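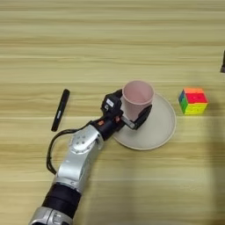

4 min read · 9 replies

Transaction log won't shrink after nightly purge — is the monitoring tool right?

Skuvura Forums > Database Admin > Storage and Maintenance

sgunn_dba
We have a database that takes readings from the depots, and every night a job deletes anything older than the retention period. The data file is stable. The log file is now 252 GB on a 300 GB volume and the monitoring tool (Zollisska, the paid edition) keeps sending me a red alert that says "Log oversized, shrink recommended". It even has a button for it.

I don't trust the button. The consultant who set all this up says to schedule the shrink straight after the purge and forget about it. Before I do that on a production box I'd like to hear from somebody who isn't selling the tool. Full recovery model, log backups every hour.

Senga Gunn

fluvcombe_ops
We've run a nightly shrink at Fluvcombe for two years with no trouble. The log grows, the job shrinks it, the disk graph looks fine. I think people get a bit religious about this one.

k_laizer
How would you know there's been no trouble, though? A flat disk graph only tells you the file got smaller. Every night your purge has to grow that log back out again, and log growth gets zeroed before it can be used. Have you timed the purge with the shrink job on and then off? If you haven't, "no trouble" means no phone calls.

Senga, run these before touching anything:

DBCC SQLPERF(LOGSPACE)
SELECT name, log_reuse_wait_desc FROM sys.databases

The first gives you how much of the log is in use. The second tells you what's stopping it from being reused.

sgunn_dba
Ran both at 2 in the afternoon. Log used is under 2 percent. The wait column says NOTHING for our database. So it's a huge file with almost nothing in it, and the tool's complaint is that the file exists?

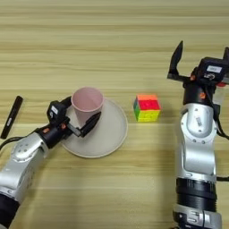 Re: What the numbers mean

k_laizer
More or less. The tool is comparing the log size to the data size and going red past a fixed ratio. I've never seen anyone defend the ratio. Your log got that big once, on some night, for some reason, and it's been sitting there since. What you want to know is whether it still needs that much.

Sample the used space every minute while the purge runs. Put it in a table and look at the peak over a week or so. Include a night when you rebuild indexes, if you do that.

fluvcombe_ops
For the record I did time ours after reading this. The purge is slower with the shrink on. It isn't slow enough for me to care, it finishes well before the office opens. I'd still rather have the space.

simiyu_backup
What do you use the space for? Serious question. If the log grows back every night then you can't put anything else there or the purge falls over. It's free the way a parking spot is free while you're out in the car.

fluvcombe_ops
Several databases share our drive and they don't all peak at the same hour. So yes, I do use it. You're all assuming one database per volume.

k_laizer
Fair enough, I was assuming that. I'd be nervous about it, but it is an argument. It's a different argument from "the tool told me to".

sgunn_dba
Results. I sampled for nine nights, including an index rebuild. On most nights the peak was tiny. On the purge that followed the December backlog it hit 229 GB, and I found out why: the delete is a single statement. One transaction, every row, no batches. The consultant's code. Log backups can't free any of it until the whole thing commits, so hourly backups made no difference.

I've rewritten it to delete in chunks, each one its own transaction, with a short pause between them.
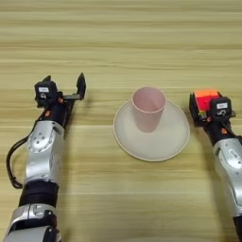

With that change the highest I've recorded is 40 GB, and that was on the rebuild night. The purge itself hardly shows. I've only got a handful of nights under the new code, so I'm not calling it fixed. I also moved log backups to every ten minutes during the purge window, and I can't yet tell you how much of the drop comes from that and how much from the batching. Changing both at once was a bit silly on my part.

simiyu_backup
Put the backups back to hourly for a night and see. You have the disk for it.

Also check what your restore looks like. More log backups means a longer chain, and I'd want to see a test restore before I believed anybody's schedule, mine included.

fluvcombe_ops
So are you going to shrink it or not?

sgunn_dba
Once, by hand, after another month end has gone through. I'll set it a fair way above the highest peak, with a fixed growth increment in place of the percentage it's on now. No scheduled job. I've muted the alert and set one on percent used, which should have been the default in my opinion.

k_laizer
Sounds sensible. When you do it, take a log backup first, and if the file won't go down, check where the active portion sits before trying again. DBCC LOGINFO will show you. You may need another backup or two before the end of the file clears. Then grow it back out to your chosen size in a few steps, so you don't end up with a mess of tiny virtual log files from the old settings.

And I'd still ask the consultant why it was one statement.

Kiprono

sgunn_dba
I asked. He said it worked fine in test. Test has a few thousand rows in it.

fluvcombe_ops
I'm keeping my nightly job, but I'll go and look at our delete.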